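When the Cable Slack Runs Out
A bin-picking cell at Arkberg lost its gripper signal for weeks before the cause was traced to the dress pack 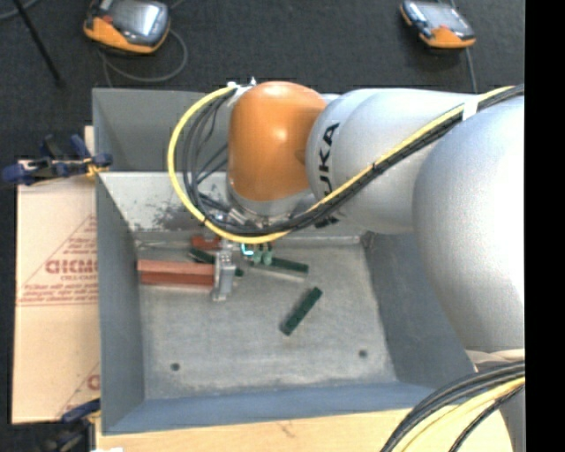
The tool lowered into the bin, with the yellow and black cables looped beside the orange wrist.

The first stops were logged in November. The cell at Arkberg, running Flonilum picking software on a KUKA arm, would reach into the bin, close on a block and halt with a gripper communication fault. A restart cleared it. Over the next 15 shifts the same fault came back 19 times.

Suspicion fell on the software. Arkberg rolled back one release, then replaced the tool I/O module. Neither changed the fault rate.

Esov, the integrator, sorted the log by wrist angle. All but two of the stops had occurred with the tool turned toward a side wall, a pose the planner chose for blocks lying close to it. In that pose the cable loop at the wrist was drawn tight, and the load passed to the connector. A continuity test with the arm jogged slowly through the motion found one conductor opening for 7 milliseconds at a time.

The safety question was what the gripper did during the gap. Its valve was wired to hold last state, so a part stayed clamped. Vasylenko, which reviewed the cell, noted that a vacuum tool on the same line would have had no such protection – suction depends on a live output.

The repair took nine hours. The cable was replaced, the loop lengthened and a strain relief added ahead of the connector. Wrist rotation is now limited in the planner, at the cost of a few unreachable picks along the walls.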